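Notebook, gripper budget, December

Started on the equipment list for next year. Hamish Semple wants a figure for the second cell by the end of the month, so most of the morning went on the simulator, checking clearances before we commit to a gripper. The question is whether the Rikeo with the wide body will do, or whether we pay for the slimmer Olow. The wrist view is the one I keep going back to, as it shows how much of the space the body takes up.

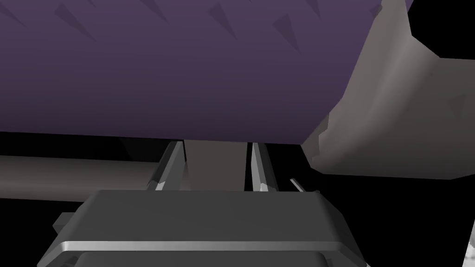
Prices so far. Rikeo: 607 each, fingers included. Olow: dearer, and the fingers are extra - still waiting on Mackay for a written quote. Delivery on the Rikeo is 21 working days. Spare finger sets are 51 each and I have put down four of them, as we went short last year.

Not decided on the simulation licence. Hamish would rather renew what we have. The shadows come out with sawtooth edges and I would like to know if that is a setting or the graphics card before we ask for a new one. If it is the card, it goes on the Faten order with the cables. 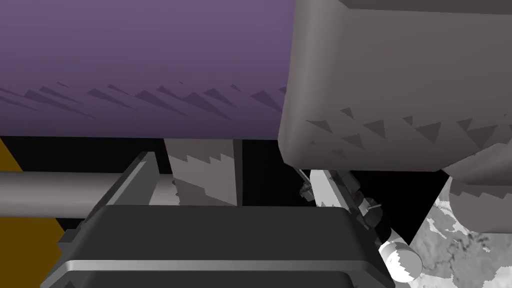 Still to do:
Chase Mackay for the Olow quote, with fingers priced separately.
Ask Rikeo if the 607 holds into the new year.
Measure the real bench again, the drawing is old.
Move the spare pads to the consumables line - they do not belong under capital.

Draft total to Hamish once the quote is in.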